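Trekik Community Help
Home Storage and Donations

Sorting mixed household items into gray bins before donation

Submitted in September. 3 answers. Status: open

Our tenants' association maintains a shared collection point at the Mangubat building. Residents place small items in deep gray bins, and kitchen utensils, toys, and sports items are frequently deposited together. The receiving organization, Detar, requests that kitchen goods arrive separately from toys. We would appreciate guidance on the order in which a mixed bin should be sorted. A typical bin holds a spatula, a plastic cup, a small ball, and one or two bath toys.
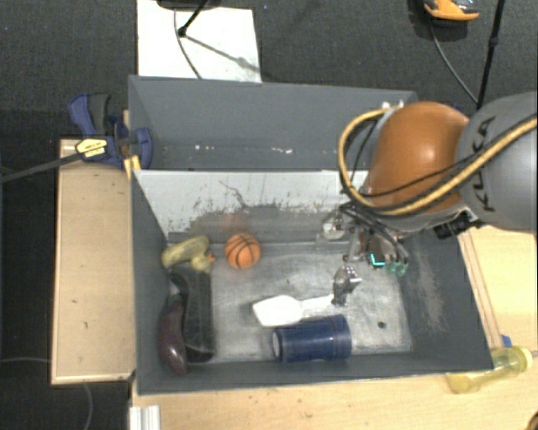 Should plastic cups be washed before they are donated?
Cups should be washed with dish soap, rinsed, and left to air dry with the open end down. Items that remain stained after washing should be placed in household recycling where the local program accepts them.

Answer 1 (accepted)
Begin with the flat and long items. A spatula lying on the floor of a bin is easily covered by rounder objects and is often overlooked when the bin is emptied. Kitchen items should go directly into a labeled carton. Balls and rubber ducks may follow, in a second carton. Small loose parts should be placed in a closed bag and taped inside the lid. Our office uses the Kokuteck carton with dividers, although any clean carton of similar depth is suitable. Cartons should be labeled on two sides.

Answer 2
just tip it all out on a towel. takes a minute

Answer 3
The previous answer is workable for light items but is not recommended where glass may be present. Please also note that many receiving organizations decline bath toys with a hole in the base, as water may remain inside. Residents who are uncertain whether an item can be accepted may call 311 in cities that offer the service and ask for the recycling or reuse desk. Bins should be wiped with a damp cloth before they are returned to the collection point.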